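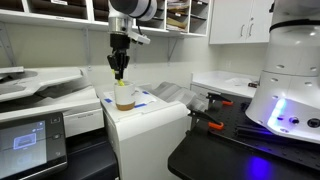
I have been putting the kettle on for other people since I was tall enough to reach it, and I'd like to say a few words in defence of the office tea break. The proper one, I mean, with the mugs out and everyone standing about in the kitchenette pretending they've only come in for milk. It's on the way out, at least where I live, and I reckon we're letting it go far too quietly.

I work in Vurnport, in a building with a view of the port if you lean. Before that I spent a long stretch at a place called Callent, which did payroll and rosters for small businesses, mostly cafes and tyre shops. Callent was nothing special. The carpet was the colour of old mince and the lifts had moods. But at half past ten every morning the whole floor got up, walked to the kitchen and stopped working for fifteen minutes, and then we did it all again at three. No one rang a bell. You just heard the chairs.

Everything I know about that job I learnt in those fifteen minutes. I learnt which clients would pay late and be lovely about it, and which ones would pay on time and make you want to lie down in the car park. I learnt that if the Hailu system froze on pay day (Hailu being the software we all swore at, and it always froze on pay day) you could log in through the reports screen and sneak around the side. That wasn't in the manual. I've read the manual! It was in the head of a woman two desks down who only ever mentioned it because I was complaining over a gingernut.

Then new management came in and got interested in time. A consultant did the sums and told us the floor was losing 3493 hours a year to tea. It went up on a slide, in red, and I remember sitting there thinking that can't be right, and then thinking, well, what if it is? What did they suppose we'd have done with those hours? Nobody on this earth does eight hours of payroll in a straight line. You'd have got the same 3493 hours of people staring at the window, only lonelier and with worse biscuits.

Anyway, they brought in "flexible refreshment". Have a cuppa whenever you like, at your desk, with their blessing. It sounded generous and it finished the whole thing off inside a month. If you can go any time then there's no time when everyone goes, so you'd wander in and find the kitchen empty, and wander back. By November people were bringing a thermos from home. I did it myself for a while and I'm not proud of it.

My current place is better in most ways. Nicer chairs, kinder people, a bike shed. But we've got a hot drinks machine called an Ulla, which makes 4 kinds of coffee and something it calls tea, and it serves exactly one person at a time. I've thought a lot about why I dislike it so much, and I think it's that you can't make a round with it. A kettle holds enough for several people, so when you fill it you look up and ask who's having one. That's the whole trick of the kettle. It makes you ask. With the Ulla you press your button, you hold your cup, you stand with your back to the room, and the next person stands behind you looking at their phone.

I know the arguments on the other side, because my brother-in-law puts them to me every Christmas. Some people don't drink tea. Some people find standing in a kitchen with workmates about as relaxing as a dental check-up, and they'd honestly prefer to get through their list and go home on time to their kids. Fair enough. I've got a fair bit of sympathy for that, having worked with one or two people I'd have crossed a highway to avoid. I don't want anyone marched to the sink. If you'd like to spend morning tea on a bench outside with a book, good on you, that's still a break and you should get to have it.

And then there's working from home, which is a trickier one. I've done my share of it these last two years like everybody else, and I'll own up to loving the trackpants. We tried a morning tea on video. It was awful! You can't have a side conversation on video. You can't drift away from the footy talk and end up next to someone who knows about mortgages. One person speaks and the rest of us nod into our mugs like those dogs people used to have in the back window of the car. We gave it four goes and let it drop, with some relief all round.

So what do I want? Not very much. I'd like workplaces to pick a time and stick to it, so that the kitchen is full of people when you walk in. I'd like the boss to turn up, get their own mug, and leave their laptop behind. A real kettle would be lovely, even if it has to live beside the machine. Proper mugs too, a bit chipped, that don't match, and at least one that everyone knows not to touch.

I've started small. After the break I'm taking my old kettle in, the noisy one with the dodgy lid, and a tin of shortbread left over from Christmas if my family leave any. I'll fill it right up at half past ten and stick my head round the door and ask who's having one. There's a bloke in accounts who I'm fairly sure has been waiting for somebody to ask since he started, and I happen to know he takes two sugars.

Posted 29/12/2021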